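Olaniyan Museum of Natural History
Paleontology Collections Group
Minutes of the Meeting Held December 6, 2024

Present: Uchenna Chukwu (Chair), Rogério Pimentel, Funmilayo Bashir, Ewan Halliday (minutes)
Apologies: Naveen Vishwakarma

1. Minutes of the previous meeting

The minutes of the October meeting were approved with one correction. Under item 4, "lower jaw" should read "left lower jaw."

2. Matters arising

Mr. Halliday reported that the loan agreement with the Jiltham collection had been signed by both parties. The four whale ear bones covered by the agreement remain in Jiltham until the courier date is confirmed. The Chair asked that the insurance schedule be attached to the file copy before then.

The request for a second key to the bone store was carried forward.

3. Vimano quarry material

Dr. Bashir presented the preparation report for the Vimano quarry. Of the 91 field jackets received, 55 have been opened and their contents entered in the register. Most of the opened jackets hold ribs and vertebrae of early whales. Several also contain shark teeth and oyster shell, which are being bagged separately under the parent number.

Specimen 2505, a partial skull with the first neck vertebra in place, was discussed at length. Dr. Bashir considers that the skull belongs with the basilosaurids, on the form of the cheek teeth. Dr. Pimentel agreed that this was likely but noted that the ear region is still covered by matrix, and asked that no genus be given in the register until it has been cleared. The Chair ruled that the entry should read "Basilosauridae, indeterminate" for the present.

Dr. Pimentel asked whether the right side of the skull should be left in its supporting matrix. Members were in favor, given the crushing behind the eye socket.

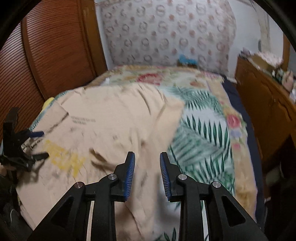
Dr. Bashir added that the consolidant used on the teeth must be recorded by name and strength on the preparation card. Cards for the earliest jackets lack this information. She will complete them from the laboratory notebooks.

Action: Dr. Bashir to amend the register entry and complete the cards.

4. Catalog software

A written report from Mr. Vishwakarma was taken as read. Transfer of the marine mammal records to Arkimeo is under way. Two problems were noted: locality names with accents are not sorting correctly, and the field for geological stage accepts only one value, although a number of specimens are recorded as falling between two stages. Members agreed that the original wording of the label must be kept in full in the notes field, whatever is entered elsewhere.

Action: Mr. Vishwakarma to raise both problems with the supplier.

5. Gallery labels

The revised text for the early whales case was approved subject to the following changes. "Walking whale" is to be removed from the heading. The body length is to be given in feet with meters in parentheses. The word "ancestor" on the third panel is to be replaced by "early relative."

Dr. Pimentel asked that his objection to the color of the time chart be recorded.

6. Any other business

The Chair reminded members that requests to sample teeth for isotope work must be submitted on the current form. Requests received on the old form will be returned.

There being no further business, the meeting was closed. The date of the next meeting will be circulated by Mr. Halliday.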